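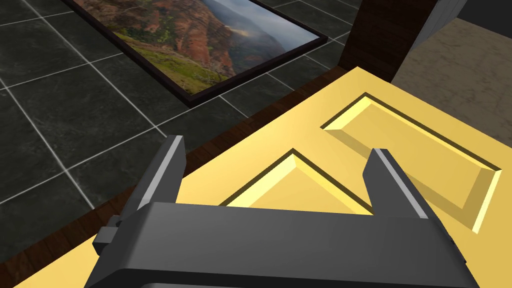
Bright yellow and dark gray in a computer rendering.

Call for Participants: The Platholm Study of Color Names and Color Memory

The Maglaya Institute for Language and Perception invites adults living in Fultola and the surrounding towns to take part in the second phase of the Platholm Study, a research project on how people name, sort and remember everyday colors. Expressions of interest must reach the study office by 7 July 2020.

Background to the study

Most adult speakers of English share a small set of basic color words. They agree readily on what counts as a good red or a good yellow. They agree much less on where one color ends and the next begins. A wall that one member of a household calls green may be called blue by another, and both may be quite certain. Paint stores, clothing catalogs, schools and hospitals all depend on color words being understood in the same way by different people, and there are many ordinary situations in which they are not.

The first phase of the Platholm Study was a written survey. A total of 1,668 residents completed it, and the Institute is grateful to everyone who did so. Respondents were asked which color words they used in daily life, which they knew but did not use, and which they had learned from a parent, a trade or a hobby. The survey produced a large collection of local and family color words, a number of which do not appear in any standard dictionary. It could not tell us what shades people had in mind when they wrote those words down. The second phase is intended to fill that gap.

The study is led by Dr. Carys Trevor. Dr. Vignesh Arumugam is responsible for the color materials and for the analysis of results. Joelle Karaki coordinates participation and will be the main point of contact for anyone who enrolls.

What participants will be asked to do

All tasks in the second phase will be carried out at home. Participants will not be asked to visit the Institute, and no member of the research team will visit participants.

Each participant will receive by mail a box containing printed color cards, a neutral gray viewing sheet, a response booklet, a pencil and a prepaid return envelope. The cards are drawn from a master set of 2,000 shades prepared for this project. No participant will receive the full set. Selections overlap, so that every shade will be judged by several people.

The work is divided into two sessions, which should be completed on different days.

In the first session, participants will look at the cards one at a time on the viewing sheet and write down the word or words they would naturally use for each. There are no correct answers. Longer descriptions are as welcome as single words, and participants may write "no name" where nothing suitable comes to mind. They will then sort the same cards into groups in any way that seems sensible to them and record the card numbers in the booklet.

In the second session, participants will look at a single card for a short time, put it away, and then try to find the closest match on a printed chart. This is repeated for a number of cards. The booklet also contains a short section on the participant's own history with color, including questions about work, crafts, languages spoken at home and any color words used by older relatives.

Both sessions should take place in daylight, near a window, and away from direct sun. Tinted glasses should be removed. Ordinary reading glasses or contact lenses may be worn and should be the same for both sessions.

A smaller number of participants will be invited to a follow-up interview by telephone with Llinos Landeg, who is compiling the record of family and trade color words. The interview is entirely optional. Declining it will have no effect on participation in the rest of the study.

Who may take part

We are seeking 330 participants. Applicants must:

be adults at the time of enrollment;
have lived in Fultola or a neighboring town for the past year;
be able to read printed instructions in English, or have someone in the household who can read the instructions aloud;
have a mailing address at which a small box can be received;
be willing to complete both sessions without help in choosing their answers.

English need not be an applicant's first language. We particularly welcome people who use more than one language at home, as these households were underrepresented in the survey phase.

People with color vision deficiency, often called color blindness, are eligible and are encouraged to apply. Their responses will be studied both separately and together with those of other participants. Applicants who have had cataract surgery, or who have been told by a doctor that they have a condition affecting their sight, are likewise eligible. The enrollment form asks about these matters so that the results can be read correctly — the information will not be used to turn anyone away.

Only one person per household will be enrolled. Where several members of a household apply, the study office will ask them to decide among themselves who will take part.

It is not necessary to have completed the earlier survey. Those who did complete it must still apply, as survey responses were stored without names and we have no means of contacting the people who gave them.

We would be glad to hear from people whose work involves close attention to color, including house painters, printers, florists, quilters, hairdressers and bakers. We are equally interested in people who give color very little thought. A study made up only of enthusiasts would be of limited value.

Payment and costs

Participants who return a completed booklet will receive a gift card as thanks for their time. The value is stated in the information sheet sent with the enrollment form. Those who take part in the telephone interview will receive a second card of the same value. All postage is paid by the Institute. The color cards must be returned with the booklet, as they will be checked for fading and reused.

Participants who stop before completing the booklet need only return the materials. No reason has to be given, and no charge will be made for cards lost or damaged in ordinary handling.

Privacy and use of results

Each box carries a participant number. Names and addresses are held by the study office in a separate file and will be destroyed once payments have been made. Booklets will be read only by members of the research team. Published results will describe groups of people, and individual words or phrases may be quoted without the name of the person who supplied them. Participants who wish to be credited by name for a family color word may say so on the consent form.

Telephone interviews will be recorded only with permission. A participant may ask for a recording to be erased at any time before the results are published.

The study is not a test of eyesight, intelligence or memory, and it cannot be used to identify a medical condition. Individual scores will not be issued. Anyone with concerns about their sight should speak with an eye care professional. A plain-language summary of the findings will be mailed to all participants who request it, and a copy will be placed in the public reading room at Zirkero Hall.

Schedule

Applicants will be notified of the outcome by mail or email, according to the preference given on the form. Boxes will be sent out in batches, and participants should allow for some delay between notice of acceptance and delivery. Each participant will have four weeks from the arrival of the box to return it. Extensions may be arranged with the study office and will normally be granted.

Telephone interviews will be held after the booklets have been received. We expect to complete all work with participants by April of next year.

How to apply

Enrollment forms are available by mail or email from the study office, or by telephone during office hours. A large-print version may be requested. Applicants who find it difficult to complete a written form may give their details by telephone, and a member of staff will fill in the form on their behalf and mail it for signature.

If more applications are received than there are places, participants will be chosen by lot within age groups. Unsuccessful applicants will be placed on a reserve list unless they ask to be removed.

Completed forms should be addressed to:

Joelle Karaki, Participation Coordinator
The Platholm Study
Maglaya Institute for Language and Perception
Zirkero Hall, Fultola

Questions about the scientific aims of the study should be directed to Dr. Trevor at the same address. Questions or complaints about the way the study is conducted may be sent in confidence to Glenys Meredith, Research Standards Officer, who is not a member of the project team.

Please mark all envelopes "Color Names" and include a daytime telephone number if you have one.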